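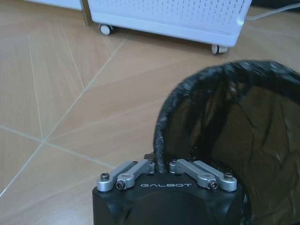

Black gripper with silver finger linkages.

Nirkell: a set of household assembly leaflets in plain text
Data card and README
Last edited 01/01/2024

Summary

Nirkell is a collection of 305 printed assembly and care leaflets, transcribed by hand and split into numbered steps. The leaflets come from small household goods: floor fans, clothes racks, shelf units, lamps, bathroom scales, folding chairs. All of the text is in US English. Most of the leaflets were translated from another language before printing, and the translation quality is uneven. Those errors are kept in the raw text.

The set was put together to study how instructions are worded: verb choice, order of warnings, references to parts by letter or by name, and the use of "if" clauses inside steps. It is small. It is meant for reading, counting and testing tools, and is too small to train a general model from scratch.

Maintainers: Junhao Qin (transcription, schema), Sutrisno Khoo (annotation, releases).

Contents

raw/ has one text file per leaflet, with line breaks as printed.
steps/ has one JSON Lines file per leaflet, one step per line.
parts/ has one CSV per leaflet with the parts list, if the leaflet has one.
notes/ has free text from the annotators, unedited.
leaflets.csv is the index.

File names are the leaflet ID plus an extension. IDs run to 330 because withdrawn leaflets keep their numbers. Do not loop over a range of IDs; read the index.

Step record

Each line in steps/ has four required fields.

leaflet: the ID, as a string. Leading zeros matter.
n: the step number as printed. This is a string too, as some leaflets use 3a and 3b.
text: the step, with spelling left alone and hyphenated line breaks joined.
kind: one of assemble, adjust, warn, care, other.

A few records also have a field named fig, which holds the printed figure number the step points to. The figures themselves are not included. Where a step says only "as shown" and gives no number, fig is left out.

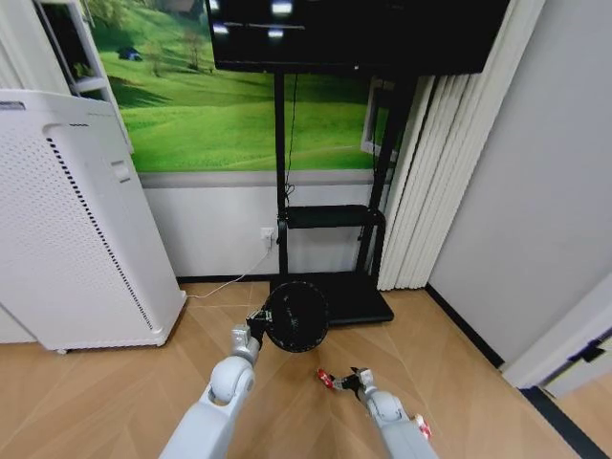

Parts lists need more care than the steps. A leaflet may call the same item "front grill" in the list, "front guard" in step 2 and "net cover" in the cleaning section. We did not merge these. The column name_printed holds the name in the parts list, and the column aliases holds every other name found in that leaflet, separated by semicolons. Aliases are per leaflet only. If you want a table of terms across the whole set, you will have to build it, and you should expect arguments over "base," "stand" and "foot."

Hardware sizes are copied as printed. Screws may appear as M4x12, M4*12 or 4 x 12 mm. The script tools/norm_sizes.py turns these into one form and writes a new column. It leaves anything it cannot parse untouched and prints the row to stderr.

How the text was made

Leaflets were typed from paper. OCR was tried first on a small batch using Valente and dropped: it did well on body text and badly on part letters inside circles, and fixing its output took longer than typing. Each leaflet was typed once and then read against the paper by a second person.

Six annotators assigned the kind field. Each step was labeled by two of them working apart. Where they disagreed, Khoo picked the final label and the two first labels were kept in notes/. The most common dispute was between warn and adjust, for steps such as "Do not tighten the knob before the height is set." The rule we settled on in July is that a step is labeled warn if removing it would not change the finished assembly. Steps labeled before that date were checked again under the rule.

Known problems

Fans and lamps make up a large share of the set. Do not treat word counts from Nirkell as typical of leaflets in general.

Some leaflets from the same factory share whole paragraphs, mostly the safety section. The index column family groups them. Split by family if you need a held-out test set - a random split will leak.

Torque values, load limits and electrical ratings are copied without any check. At least one leaflet gives two different load limits for the same shelf. Do not use this data as safety advice.

Printed arrows, check marks and crossed-out symbols are written as [arrow], [yes] and [no]. Other symbols are written as [symbol], which loses information.

Tools

tools/check.py tests that every leaflet in the index has a raw file and a steps file, and that no step has empty text. Run it from the top folder after any edit. It needs Python and no outside packages.

tools/to_vurar.py exports the steps in the format read by Vurar, for those who want to search by phrase. Fields without a match in that format are dropped, including fig.

The Komemetti loader is no longer kept up to date. It reads the first release only, where n was an integer, and will fail on 3a.

Corrections

Send corrections as a plain diff against raw/ and leave steps/ alone; the step files are rebuilt from raw at each release, and manual edits there are lost. Give the leaflet ID and the line. If you own a paper copy of the same leaflet and it reads differently, say which print code is on the back page, normally in small type near the fold.

Requests to withdraw a leaflet go to either maintainer. The files are removed in the next release and the index row is kept with the status set to withdrawn.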